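**Prestholm to close glaze recycling loop at its tableware works**

Prestholm, the maker of glazed stoneware for homes and small cafés, will bring a new glaze recovery line into use in December. The line collects overspray and rinse water from the spray booths, removes the solids and returns them to the glaze store for use in the Mahuika range of mugs and plates.

Until now, glaze that missed the ware was washed to a settling pit, pressed into cake and sent to landfill. The new line keeps each colour group apart from the booth onwards. Rinse water passes through a coarse screen and a magnetic separator before it reaches one of 4 settling tanks. The settled glaze is then milled, sieved and adjusted for density.

"Mixing of colours was the main obstacle," said Halina Sobczak, head of glaze technology. "A small amount of cobalt in a pale batch is enough to reject the whole batch. Separate pipework costs more to install, but it removes the problem at source."

Each tank holds 3,000 litres. Water drawn from the top of the tanks is filtered and used again for booth cleaning. Fresh water is still used for mixing new glaze, where dissolved salts would affect how the glaze flows and dries. 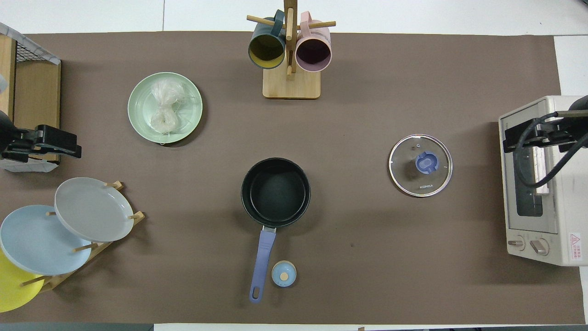

Prestholm Tableware - Glaze and Materials Department

Recovered glaze will make up no more than 8 per cent of any production batch in the first stage. The limit was set after firing trials led by Konrad Baran, kiln manager, in which test tiles and finished mugs were compared for shade, gloss and crazing. Batches above the limit showed a slight loss of gloss on dark colours. Pale colours were not affected, and a higher limit for these will be considered once the line has run through a full set of colour changes.

Every recovered batch will be held until a fired sample has been checked against the standard tile. Samples will also be tested for the release of metals from the glazed surface, using the same method and limits that apply to new glaze. Batches that fail will be used on unglazed bases or kiln furniture trials - they will not be blended back into stock.

The tanks and pipework were supplied by Cateo. Staff training is being led by Milagros Prieto and covers booth changeover, screen cleaning and the labelling of recovered stock.

There will be no change to product codes, prices or care instructions. Retailers do not need to separate old and new stock.

Trade customers may ask for a copy of the trial summary from Lech Ziółkowski, technical sales, at the Prestholm works.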